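Residents' and Members' Forum
Board: Services and Facilities
Topic: Proposed changes to the uniform and workwear allowance

Hilteo_Staff_Forum
Posted 2 Apr 2026

Colleagues are invited to comment on the draft workwear policy before it is submitted for approval. The draft replaces the present system of issued trousers with an annual allowance, to be spent with either Ulavow or Seritz. Brown remains the standard colour for trousers at all sites. 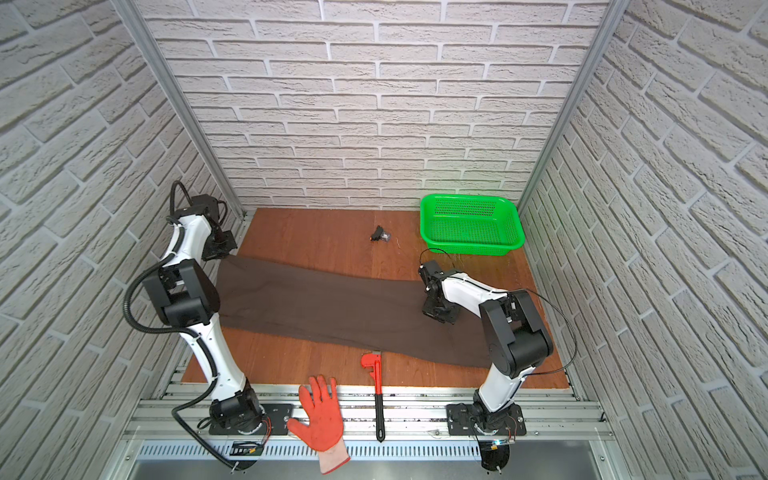
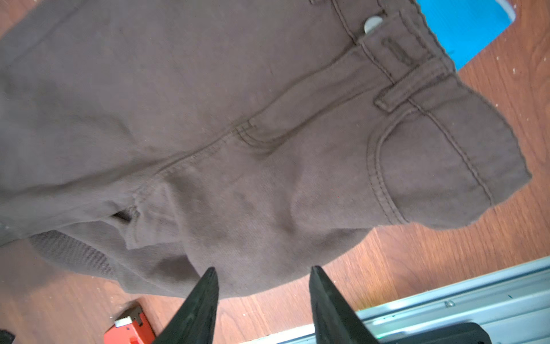 The allowance would be paid in January. Staff on part-time contracts would receive the same sum as full-time staff. Comments should refer to the paragraph number where possible.

northgate_stores
Paragraph 4 requires that garments be replaced "when no longer presentable". I would ask that this be defined. Under the present rules the stores clerk decides, and the decision has varied a great deal between sites. Faded knees are accepted at Ndlovu House and refused at ours.

pmk_47
I support the proposal in general. The issued trousers are cut for one shape of person, and those of us who are not that shape have paid for alterations out of our own wages for years. An allowance would at least permit a choice of fit.

ledger_and_line
I must respectfully disagree with the previous contributor. We have 600 staff entitled to workwear. Bought together, the garments attract a discount, which is lost once each person orders separately. The draft contains no costing on this point, and I do not consider that it should proceed without one.

pmk_47
The discount is of little use if the trousers remain in a locker. At the last stock check there were 500 pairs in store, most of them in sizes that are seldom requested.

ledger_and_line
That is an argument for better ordering. It does not require us to abandon central purchase.

greyfriars_desk
Could the policy state who is responsible for laundering? Paragraph 7 mentions "reasonable care" only. Kitchen staff wash their workwear far more often than office staff and will wear it out sooner on the same allowance.

northgate_stores
I agree with greyfriars_desk. A higher rate for kitchens and grounds would be fair.

Hilteo_Staff_Forum
Thank you for these comments. A costing for central purchase will be added to the draft as an appendix. Paragraphs 4 and 7 will be reworded. The question of a higher rate has been referred to the pay group, and the topic will remain open until its reply is received.

greyfriars_desk
Noted, with thanks. Please would you also confirm whether belts are included?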